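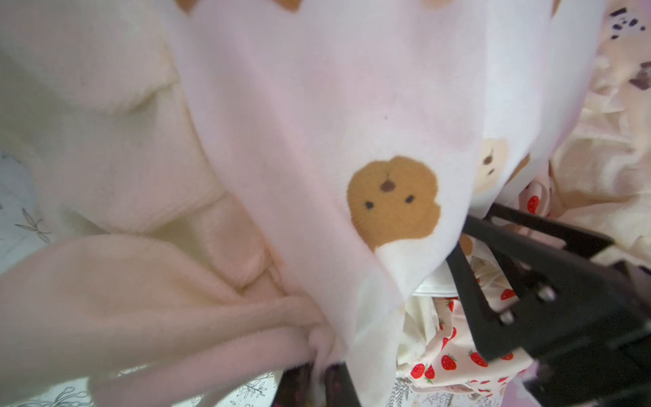 White fabric printed with a bear-face motif.

Grunell to move textile sorting and offcut sales to Workach depot

WORKACH, November 9, 2022 – Grunell, the household textile wholesaler, has signed a lease on a former seed store at Workach and will move its sorting, grading and offcut sales to the building in stages. The depot will handle unsold cloth, end-of-roll lengths and returned bedding from the company's own warehouse and from trade customers who have joined its take-back scheme.

The lease was signed in August. Fitting-out has started at the north end of the building, where the floor had to be levelled before racking could be fixed to it. The existing sorting room at the Grunell warehouse will stay in use until the last of the racking at Workach has been inspected and loaded.

Grunell sells curtain lining, sheeting, printed cotton and polyester blends to shops, small makers and contract sewing rooms. Until now, lengths too short for the main catalogue have been kept in the same bays as full rolls and sold by telephone. The company says this has tied up bay space and made it hard for buyers to know what is in stock. Under the new arrangement, short lengths will be entered on a separate list with their own stock codes and will be sold from Workach only.

"A roll with a few metres left on it takes up the same bay as a full one, and our pickers have to walk past it all day," said Delwyn Hollis, operations director at Grunell. "We looked at putting a mezzanine into the present warehouse. The slab would have needed strengthening and we would have lost the loading area for most of a season. Workach has the headroom already, and the doors are wide enough for the vehicles we use."

How the depot will work

The building will have two sorting lines. The first will take clean, unused cloth. Staff will check each piece for width, fibre content, print faults and marks, then measure it on an inspection table and wind it onto a flat board or a short tube. The label will give the usable length, excluding any damaged part. Where a fault lies in the middle of a piece, it will be cut out if both remaining lengths are worth selling, and flagged with a tag at the selvedge if they are not.

The second line will take returned goods such as duvet covers, pillowcases, fitted sheets and curtains. Items in sealed packaging will be opened only if the packaging is torn or the label is missing. Goods that have been opened will be graded separately and will not be sold as new. Anything with a broken fastening, pulled seam or missing care label will go to a repair bench next to the line.

When both lines are running, the depot will be able to process up to 730 kilograms of cloth in a shift. The limit is set by inspection and measuring. Winding and packing can run faster and will be staffed to match.

Cloth that cannot be resold will be baled by fibre type. Cotton and cotton-rich bales will go to a wiping-cloth cutter. Polyester and mixed bales will be offered for padding and insulation. Printed pieces with heavy pigment coverage are not suitable for every process, so they will be baled apart from plain cloth and marked accordingly. Zips, poppers and metal curtain hooks will be removed by hand before baling.

Stock list

The first offcut list contains 871 lines. It includes plain sheeting, blackout lining, ticking, brushed cotton and a large group of nursery and children's prints, which tend to be ordered in small quantities and leave more short ends than other ranges. Each line shows the fibre content, width, length, colour reference and grade. The list will be issued as a spreadsheet and as a printed copy on request.

Three grades will be used. Grade A is free from visible faults over its stated length. Grade B may have slight print misalignment, shade variation or creasing from storage. Grade C is sold for toiles, dust sheets, packing and similar uses, and no claims for appearance will be accepted on it. Flammability information will be passed on where the original supplier's paperwork can be matched to the piece. Where it cannot, the line will be marked "no certificate held", and buyers making upholstery or nightwear should not order from those lines.

Prices will be set by the piece. Grunell has dropped an earlier plan to sell by weight after trials with a group of regular customers, who said they could not cost a job without knowing the length.

"Weight tells you very little about a printed cotton," said Fiachra Cronin, who manages stock records for the company. "The finish can change it, and so can the humidity in the store. People who sew for a living want length and width, and they want to know whether the pattern runs up the cloth or across it. We have added a column for pattern direction. It was the most common request we had."

Colour references on the list are those of the original supplier. Pieces from different dye lots will not be joined or sold under one line, even where they look the same under the inspection lamps. Customers who need several pieces from one lot should say so on the order, and the depot will confirm before dispatch.

Building works

Gilmartin, the contractor, is carrying out the work at Workach. The job covers floor repairs, partition walls, lighting, a new electrical supply to the sorting lines and the refurbishment of the roof vents. The walls will be lined to a height above the top rack level to keep dust from the old masonry off the stock.

"The structure is sound, and the roof trusses are in better order than the survey led us to expect," said Kevin Gilmartin, managing director of Gilmartin. "Most of our time is going into the floor. Seed was stored loose at that end and the slab was laid to a fall so it could be swept down to a channel. You can't put racking on that. We are filling the channel and bringing the whole bay up to one level."

The existing loading doors will be kept. One will be fitted with a curtain of clear plastic strips to limit draughts on the inspection tables. A covered porch is to be added at the customer entrance, subject to approval of the drawings. Deliveries and collections will use separate gates – deliveries from the lane and collections from the road side – so that vans are not waiting behind lorries.

Inspection lighting has been specified to give a steady white light across the full table width. The tables themselves will come from the present sorting room and will be moved one at a time so that measuring is not interrupted. New measuring counters have been ordered and will be checked against a steel tape at the start of each shift.

Storage and handling

Short lengths will be held in open-fronted trays, stacked flat, with the label facing the aisle. Longer pieces will be kept on tubes in horizontal racks. Cloth will not be stored on end, as this can leave a hard crease at the lower edge and bruise pile fabrics. Light-coloured and white-ground prints will be wrapped in tissue under a film sleeve. Film alone will not be used for long storage, as it can trap moisture against the cloth.

The depot will carry no wet-processing plant. Any item that needs washing before it can be graded will be sent to Bundidora, a contract laundry, and returned in marked bags. Bundidora will supply a record of the wash programme with each batch. Shrinkage will be checked on return and the label reissued where the length or width has changed.

"We asked for the programme to be fixed in advance for each fibre type," said Rutilio Hinojosa, technical manager at Bundidora. "If a mixed bag comes in, it will be split before it goes anywhere near a machine. That slows the turnaround, and Grunell has accepted that."

Staff

Sorting room staff have been offered transfers to Workach on their present terms. Shift times will be unchanged. Two posts are being created, one at the repair bench and one on the trade counter. Training in grading will be given on site by Eoin Ó Flaithearta, who wrote the grading sheet now in use and will supervise both lines during the changeover. Applicants for the repair bench will be asked to complete a short sewing test covering seam repair, zip replacement and hemming.

Arrangements for customers

Orders for full rolls are not affected and should be placed in the usual way. Orders for short lengths may be sent to the present warehouse until customers receive written notice of the change. After that they should go to Workach, using the stock codes on the new list. Old codes will be rejected by the ordering system and will not be forwarded.

Full rolls and short lengths will be dispatched from different buildings and will be invoiced separately. Carriage will be charged once where both parts of an order were placed together. Customers collecting in person should bring the order number and a form of identification, and should book a collection slot before travelling. There will be no cutting service at the trade counter.

Members of the take-back scheme will be sent new address labels and a revised packing sheet. Returned cloth should be dry, folded or rolled, and separated by fibre type where this is known. Bags should be tied and not taped. Goods sent without a packing sheet will be set aside until the sender can be identified.

About Grunell

Grunell is a wholesaler of household and dressmaking textiles. It supplies independent shops, makers and contract sewing rooms.

Press enquiries: Delwyn Hollis, operations director, Grunell. Trade enquiries about the offcut list should be addressed to Fiachra Cronin, stock records.

ENDS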